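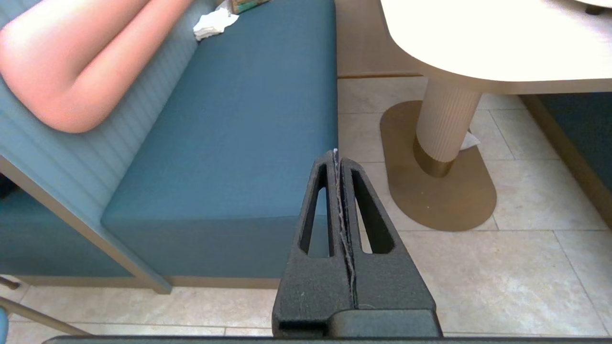
Cidach opens a second workshop for damp walls and crawl spaces

Cidach, the family company that repairs damp walls and crawl spaces, opened its second workshop in Lomow in June. Until now, all the crews started their day from the old yard in Kadlec, and customers on the far side of the valley often waited 11 days for a first inspection. The company expects that this wait will become much shorter before the autumn rain.

The new place has a storage hall for pumps and dehumidifiers, a small office and a room where customers can bring drawings of their house and talk about the work. Two crews will be based there permanently. A third one will move between both workshops, depending on where the need is bigger.

"Most people call us when the wall paint is already falling down," says Iveta Dvořáček, who manages the Lomow workshop. "We would like to see the house earlier – when there is only a smell, or a white line of salt on the brick."

The crews will continue to use Zutik, a mineral coating for stone and brick foundations that the company has applied for several years. It is put on in two layers, and the wall has to rest for 20 hours between them. In houses with a dirt floor under the living rooms, a thick plastic sheet is laid first and the joints are taped.

Inspections within the town limits of Lomow are free. For houses farther away there is a travel fee, and it is taken off the final bill if the customer orders the work. Small repairs, such as one crack or one pipe opening, can be done for less than 500 dollars, according to the price list in the office.

Blažena Trnka, who owns a brick house near the river, was one of the first customers of the new workshop. Her cellar took in water each spring, and she had kept everything on shelves for years. The crew installed a drain along the north wall and a pump with a battery. "Now I must decide what to do with all these shelves," she says.

The office is open from 8 a.m. to 4 p.m. on working days. Evening inspections are possible – please ask for them by phone. The workshop in Kadlec keeps its usual hours and the same telephone number.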